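Getting a two-handed robot to stack blocks on a home bench

Block stacking is the demo everyone films and very few people repeat ten times in a row. I've watched plenty of clips online and I don't trust most of them. If you have a pair of arms running in a garage or shared workshop, stacking is still a decent first job, provided you keep score properly. These are my steps, written up for the Culbridge workshop after Hooman Kordestani asked me to stop explaining them over his shoulder.

What you need

Two arms with fingered hands, already wired and calibrated. A plain table. Wooden cubes in colours your camera can tell apart. Black tape.

Step 1: Mark the spot

Stick a strip of tape flat on the table where the tower will go, within easy reach of both arms. Make it longer than one cube is wide so you can still see the ends with a block sitting on it. Press the edges down hard. A lifted corner will tip the bottom cube and you'll waste an evening blaming the software, as I did.

Step 2: Place the bottom cube

Do this one by hand. Yes, it feels like cheating. Write it down as placed by hand and carry on.

Step 3: Set the grip

Start with a pinch, one finger on the top face and the thumb underneath. Ieva Paju prefers gripping the sides, and for lifting off the table she's right, but I find the top and bottom pinch easier to check by eye. The catch is obvious: the thumb is in the way when you come to set the block down. You need to lower until the thumb is just clear of the block below, hang the cube over the edge a little, then slide the thumb out. Run that slowly. I pause for 800 milliseconds before opening the fingers.
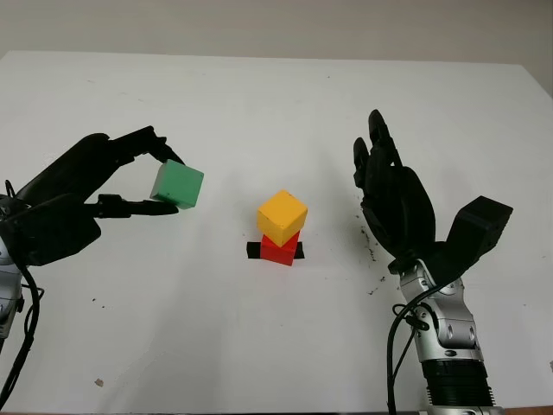 Green cube in the left hand, with yellow on red over the tape. The right hand is open and empty.

Step 4: Put up with a crooked tower

A second cube that sits slightly twisted on the first is fine. Don't straighten it between layers, or your results mean nothing. If the third cube only stays on when you've tidied the first two, you have a robot that needs a helper.

Step 5: Park the spare hand

Keep it open and well away from the tower. Bahman Talebi wants to use it to steady the stack. Maybe later. Get one hand reliable first.

Step 6: Count the failures

Log every attempt, including the ones you'd like to call a false start. My log stands at 596 and I still wouldn't show it to a stranger without a warning. Change one setting at a time, and go back to the old one if you can't see a difference in the log.

If cubes keep dropping on release, look at finger timing before you touch the camera settings. If they land in the wrong place by the same amount each time, recalibrate the wrist.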